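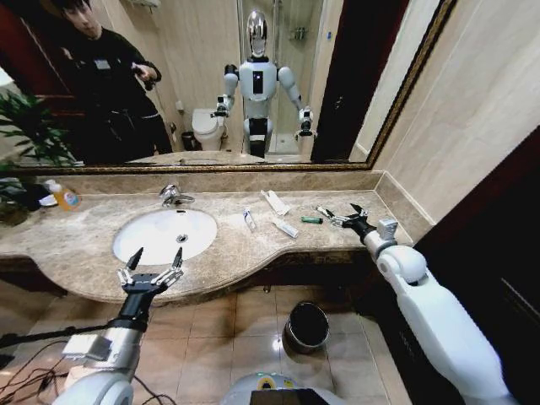
Kuldeep Saxena wrote that he had read my first message twice and still did not know which hand was failing, so would I please start again from the beginning and leave out my theory. He was right to ask, and I have tried to do it below.

Ticket 223 — Novach two-arm kit, bathroom tidying package
Opened: February 26, 2020
Status: open, waiting for customer test
Product supplied by: Rirlow
Site: Rovthorpe, guest bathroom

Problem as reported

The right hand closes too early when it goes down to a small tube lying on the counter. The fingers meet above the tube and the arm lifts with nothing in it. The software then reports "grasp complete" and continues to the next item. The left hand does not have this problem with the same tubes.

We ran 20 attempts with each hand. The right hand missed on most of them. With the left hand I did not see any early closing.

What I have already tried

1. Restarted both arms and the controller. No change.
2. Exchanged the order of the tasks, so that the right hand works first. No change.
3. Dried the counter and repeated. No change. The counter is marble with a brown and beige pattern, and I was suspecting the pattern, but please see the answer below.
4. Lowered the closing speed from 200 to the minimum which the menu permits. The hand still closes early, only more slowly.

Reply from support

Thank you, this is much clearer. Please do not change the closing speed again, put it back to 200. The speed is not the reason and a low value will hide other faults.

Two questions. Is there a mirror behind the counter? And did you do the height calibration in this room, or did you bring it from the other one? The package keeps one height value for each hand, and it is possible to save the left and forget the right. The menu does not warn you. — Kuldeep

My answer

Yes, there is a large mirror directly behind the faucet, and the robot sees itself in it. The calibration I made in the Chornovol apartment, where the counter is higher. I remember to save it again here, but I can't promise that I saved for both hands. In the log I find only one save.

Reply from support

Then I would begin with the height. Please do these steps in this order:

Remove all items from the counter.
Open Setup, then Surface, then choose Right Hand only.
Touch the flat part of the counter, right of the sink. Do not touch the curved front edge, it gives a wrong value.
Save, wait for the tone, then repeat for Left Hand and save again.
Put one tube back and make 20 attempts with the right hand.

If it is still closing early, cover the mirror with a cloth and repeat the same test. Please change one thing at a time, otherwise we can't learn which one helped. The "grasp complete" message after an empty hand is a separate fault. I have opened a second ticket for it.

My answer

Understood. The speed is again at 200. I have a question before I start: the counter becomes narrow toward the right side, and the right arm has not much flat area to touch. Is it allowed to touch closer to the faucet?

Reply from support

Yes, if the hand stays 2 inches away from the metal. Send me the log file after the first test, also if everything goes well.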